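Capítulo 4
Clasificar objetos domésticos mezclados

Al terminar este capítulo, el estudiante podrá separar un conjunto de objetos de uso diario según un criterio único, registrar el resultado en una ficha y explicar por qué dos personas pueden clasificar el mismo conjunto de maneras distintas.

4.1 El contenedor común

En casi todas las viviendas hay un lugar donde termina lo que no tiene sitio fijo. Puede ser un cajón de la cocina, una caja en el pasillo o una cesta junto a la puerta. En este manual lo llamaremos contenedor común. Su contenido cambia de una casa a otra, pero suele reunir utensilios, juguetes, envases, restos de material escolar y, a veces, alimentos que alguien dejó de paso.

El contenedor común no es en sí un error de organización. Cumple una función: permite despejar una mesa o un suelo en poco tiempo. El problema aparece cuando nadie lo vacía. Paweena Meesuk, en sus apuntes para los talleres de Malcombe, recomienda revisarlo cada viernes y no dejar que contenga más de 27 piezas. La cifra es una convención del taller y puede adaptarse al tamaño de la vivienda.

4.2 Alimentos y objetos en un mismo recipiente

La primera separación es siempre la misma: lo perecedero y lo no perecedero. Una fruta olvidada entre juguetes madura, se ablanda y acaba manchando lo que tiene al lado. Por eso se retira antes de aplicar cualquier otro criterio, aunque el resto del contenido quede sin ordenar hasta más tarde.

En un recipiente abierto de metal, de paredes inclinadas, las piezas pequeñas pueden deslizarse hacia el fondo y quedar unas junto a otras. Un plátano y un juguete en forma de aro, a rayas verde azuladas y amarillo pálido, pertenecen a grupos distintos con cualquiera de los criterios de este capítulo, salvo quizá el de la forma curva.

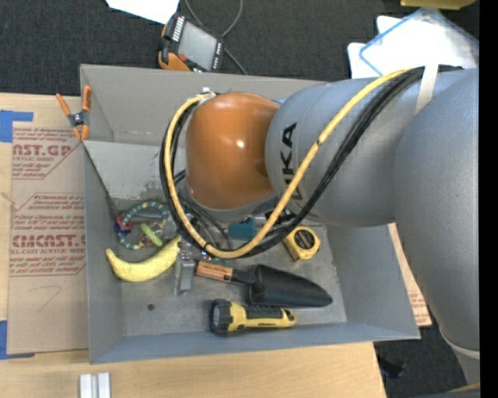
4.3 Elección del criterio

Una vez retirados los alimentos, se elige un solo criterio y se mantiene hasta el final. Los más usados son los siguientes:

Por uso: cocina, juego, aseo, escritura, reparación.
Por material: metal, plástico, tela, papel, madera.
Por destino: la habitación en la que se guardará cada pieza.
Por frecuencia: uso diario, semanal u ocasional.

El criterio por destino es el más rápido cuando se ordena una vivienda completa. El criterio por material resulta útil para el reciclaje, pero separa objetos que se emplean juntos, como una olla y su cuchara de palo. Si una pieza parece pertenecer a dos grupos, se anota en la ficha y se coloca en el primero que se haya escrito.

Actividad 4.1

Material: un contenedor con objetos variados (hasta 125 piezas para toda la clase), fichas de registro y dos mesas despejadas.

1. Formad grupos y repartid el contenido sin mirar las piezas.
2. Retirad lo perecedero y anotadlo en la primera línea de la ficha.
3. Elegid un criterio y escribidlo antes de empezar.
4. Separad las piezas sin cambiar de criterio.
5. Intercambiad el conjunto con otro grupo y repetid la tarea con un criterio distinto.

Guardad las fichas: se utilizarán de nuevo en el capítulo 5, al calcular el espacio de almacenamiento necesario para cada grupo.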